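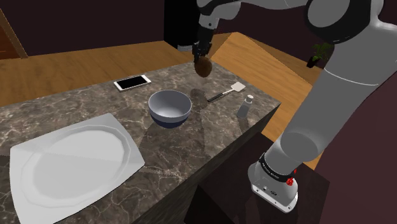

The simulated kitchen of the Ceto project, with the arm holding a small brown object over the worktop.

News from the Robotics Club

The winter term has started well for the students of the Ceto project. As many parents know, the club at Gretness works this year only in simulation. We do not own a real arm, and a good one costs more than our whole budget, so the students learn to control one on the screen first. The six computers in Room 4 are old, but they are enough for this work if the other programs are closed.

The task of this term is called "Clear the Worktop". The arm must pick up a small object and put it in the bowl, and it must not touch the other things on the marble. There is a plate, a phone, a spatula and a little shaker, and every contact with one of them costs points. The students are divided into three groups. One group writes the program for the movement of the arm, one works on the gripper, and the third keeps the results and decides what should be tried next.

The gripper has given the most trouble. If the two fingers close too fast, the object jumps away, and if they close too slowly the time limit is over before the arm has turned. In the first weeks the students changed many values at the same time and then did not know which change had helped. Now they change one value, run the test again and write it down. Since August the club has saved 1,408 runs, and the older ones are also useful – two of our new members learned the program by reading them.

We will present the work at the Quintero Cup for school teams, which is held this year in Cusurness. The rules ask for a short talk of six minutes and a live run with a kitchen that the team has not seen before. For this reason the students have begun to move the objects to new places before each test. The talk is not yet written, and we would be glad if a parent with experience in speaking could listen to it once or twice.

The next open afternoon is on Tuesday, January 28, 2025, after the last lesson. Families are welcome to come and try the controls themselves. Younger brothers and sisters may come too, but please do not bring drinks into the computer room.

Students who want to join can still do so this term. It is not necessary to know programming. Please write your name on the list at the door of Room 4, or send a message to the school office.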